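Holes, handles and stacking: a talk with a housewares molder

The shop floor at Gesgate in Drundgate runs one family of products: injection-molded kitchen plastics, mostly colanders, baskets, plates and cups. The process engineer who sets up the perforated parts has done the job since the company bought its first mold from Vakik. We spoke on a Saturday, with the presses off, and kept to the subject of holes.

A perforated part is harder to fill than a solid one, he said. The plastic enters at one point and has to go around every pin in the mold. "Each pin splits the flow. Behind the pin the two streams meet again and leave a weld line. On a colander you have a weld line at every hole, and your job is to make sure they're hot enough when they meet."

The usual remedy is a higher melt temperature and a faster fill. Both have a cost. The current colander runs on a 45-second cycle, and most of that is cooling. He would like to shorten it but does not expect to. "The base comes out flat if you wait. If you don't wait, it bows, and then it rocks on the counter. People will put up with a scratch. They send back a thing that rocks."

On layout, he prefers a staggered grid to a square one. In a square grid the weak lines run straight across the part, and a crack that starts at one hole has a direct path to the next. With every second row moved over by half a spacing, the strips of plastic between holes come out more even in width. The pins can also sit closer together before the steel between them gets too thin. 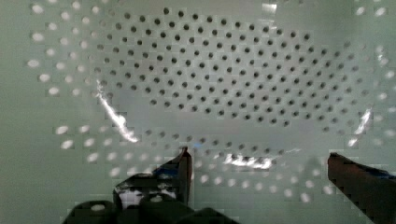
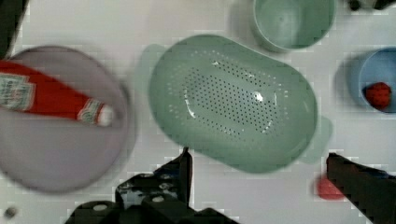

Oval colander, light green, with a tab at each end.

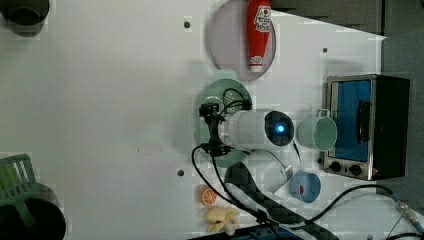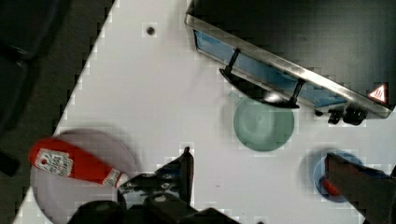
Hole quality is checked against a light at Gesgate, with no gauge involved in the first pass. The inspector holds the part up and looks for flash, the thin skin of plastic that forms when a pin does not seat fully against the other half of the mold. "Flash in a hole is easy to miss on a pale part if you only look at it lying down," the engineer said. "Against a dark background a closed hole and an open hole can be hard to tell apart at a distance. With light behind it, an open hole goes white." The close view of the greenish-white surface has both conditions in one part: the holes in the middle read dark, and the ones toward the left, right and lower borders read bright. He would pass or fail the border holes from a view like that and turn the part for the rest.

He was asked about the tabs. A tab at each end of an oval is a common choice, and he regards it as a molding question as much as a comfort question. A thick handle on a thin wall leaves a sink mark, a shallow dip on the face opposite. The tab is therefore kept close to the wall in thickness, and stiffness comes from a turned-down edge. "You could core it out from below. Then it holds water, and you get a complaint about water."

Color matching between items takes up more of his week than he thinks it should. A bowl and a colander sold in the same green will be molded on different presses, often in different months, and the wall thickness changes how the shade looks. A thin wall lets light through and looks weaker. He keeps plaques from every batch since May in a drawer, away from the window, and compares new parts to the plaques under one lamp. Buyers compare them on a white table in daylight, where small differences in green show up well.

Flat plates are the least trouble. The raised rim does most of the work, since it stops the plate from warping as it cools. His one rule concerns heat. Plates from the current line should not be left against an oven or under an open oven door, whatever the plastic is rated for in the dishwasher. Dishwasher ratings cover short periods of hot water on all sides. A heat source on one side bends the rim on that side only.

The present colander mold has three open problems on its list. Two concern the gate mark under the base. The other is stacking: the walls curve up at an angle that lets parts nest well but grip each other when packed warm. Slowing the packing line fixed it for one run of 2,000 parts. He wants a small step in the wall instead and has asked Vakik for a quote on the change. A trial insert from Queiroz, the other toolmaker he uses, has 38 pins and covers only the end of the oval. It was still on the bench, waiting for a press slot.

3 comments | 45 shares

Contact | Copyright 2024, all rights reserved | Back to top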